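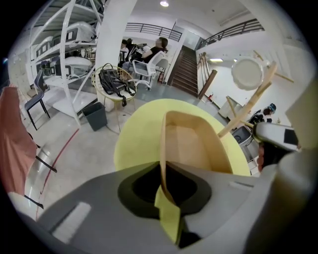 Hasness, January

gripper drops track mid-job, nobody home?

tudor_lane: Second time this week. Left gripper lost tracking for 5 seconds on Tuesday while I had a piece pinched, and Sastum logged the whole take as good. No beep, no warning. Support says "clean the markers." I cleaned the markers.

plumbob14: Marker glare. Seen it plenty. Turn off a ceiling light and try again.

tudor_lane: Tried it. Same drop with 2 lights off.

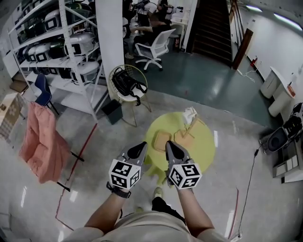
1 min read

okra_fan: I don't buy glare. The Kristiansen build had this and it was the jaw slipping. The log blamed tracking for everything - handy for them.

plumbob14: A slipping jaw doesn't freeze the pose. Read the log before you blame the hardware.

okra_fan: I did read it. 14 takes, and the "lost" flag came up after the slip every time. So which one's the fault?

tudor_lane: Mine flags before. Could be two bugs. Either way, a tool that marks a bad take as good isn't one I trust near a moving arm. 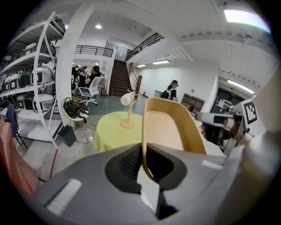

Replies after the Tudenska 18 update

plumbob14: Notes say "improved stability." Improved how?

okra_fan: They said that last time too. I'm staying on the old one.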